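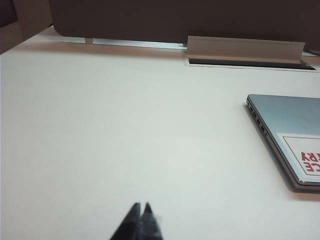 Chapter 5
Planning and Paying for a Bench Robot

What this chapter covers
Counting the full cost of a small arm
Choosing a desk before choosing a gripper
Reading a quote line by line
Writing a budget your boss can sign

I bought my first robot arm backwards. I picked the arm, fell in love with the arm, got the money for the arm, and then went looking for somewhere to put it. By the time I had a desk, a power strip, a second set of fingertips and a clamp that fit, I'd gone back to the purchasing office 4 times (and they had stopped smiling by the second). So this chapter runs in the other direction. We start with the desk and the job, and the shiny part comes later. Sorry! You'll get to it.

5.1 Start with the job

Say your team wants an arm that can handle things on an ordinary office desk: nudge a laptop, pick up a cup, put it down again without a crash. Write that down in one sentence before you open a single catalog. I mean on paper. My own sentence for the Rollberg project was "moves desk items a person would move with one hand," and I must have read it out loud in every meeting until February, when we finally ordered.

Your sentence decides more than you'd think. A closed laptop is wide, flat and slippery, and it's a miserable thing to grab from above with two narrow fingertips. A cup is easier to get around but easier to knock over. If both are on your list, you may need two kinds of fingertips, and fingertips are a separate line on the quote. They're also the part you'll wear out first, so put a spare set in the budget now while everyone is feeling generous.

5.2 Look hard at the desk

People skip this one. Desks come with dividers, brackets, cable openings and storage units underneath, and every one of those can get in the way of a clamp or a base plate. A fabric divider along the back edge is lovely for privacy and a real pain if your arm has to swing past it. A storage pedestal under one end may be sitting exactly where you wanted your controller box. 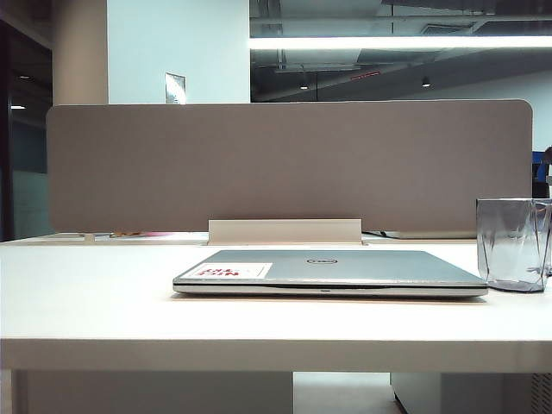 Figure 5.1 A shared office desk with a divider clamped at the back and storage below.

Before you ask for a quote, go to the desk with a tape measure and write down these things:

Thickness of the top, at the spot where the base will go
Clear depth from the front edge to the divider
Height of the divider
What is under the desk, and whether it can be moved
Nearest outlet
Who sits on the other side

That last one isn't a joke. On the Rollberg job we had neighbors just past the divider, and the budget grew a line for a quieter power supply. I hadn't planned for it and I should have.

5.3 What goes on the quote

I asked two suppliers, Trulitz and Cozma, to price the same job. Trulitz sent a single number. Cozma sent a page of lines, and it looked more expensive until I sat down and added the missing pieces to the Trulitz figure: mounting plate, cables, cameras, spare fingertips. The gap between them came to $809, and it went the other way from what I'd expected.

So ask for lines. If a supplier won't break the price up, ask again, nicely. Look for one camera near the gripper and one off to the side, each with its own mount, and check that the mounts are really included. Mine weren't.

Then there's time, which costs money too. I plan three weeks for setup on a desk that's already in use, plus five days of somebody's attention for training. Terkosside, the firm that did our installation, billed by the day, and waiting for a missing bracket counted as a day.

5.4 Before you read on

Take a desk you know well, at work or at school, and write your one-sentence job for it. Then measure the desk using the list in 5.2. Keep both pages handy; we'll turn them into a first draft budget in the next section, starting with the mount.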